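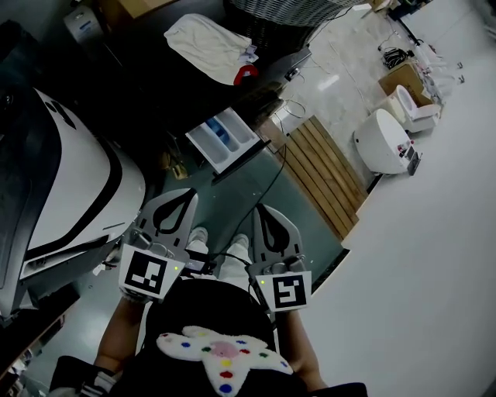

Groups > Gundusari House > Minutes

Laundry and Linen Group, 13 June 2023

Fatima Steyn opened the meeting a little after the kettle had boiled and thanked everyone for coming out, especially those who had come straight from work and hadn't eaten yet. The April minutes were read and agreed with one spelling put right.

1. Folding table. There was a long and friendly talk about towels. It was agreed that folded towels stay on the black top and unfolded things go in the wicker basket, and that the basket goes back behind the towels when it's empty so the next person can find it. Fatima will write this on a card, in large letters.

2. Drawers. The white plastic drawers under the table are for pegs, cloths and odd socks. Several of us admitted to putting other things in them. Everyone is asked to have a look before the next meeting and take home whatever is theirs.

3. Floor. The bits under the table need sweeping up, and we would dearly like this done weekly. Sweeping will go on the rota after the Edwards family's turn.

4. Towels. Verkier has quoted $400 for new bath towels, with delivery in up to 15 days. Hivham was dearer at $555. Verkier was chosen, two against.

5. Any other business. Boxes left by the table to be flattened or claimed. Next meeting to be fixed by phone.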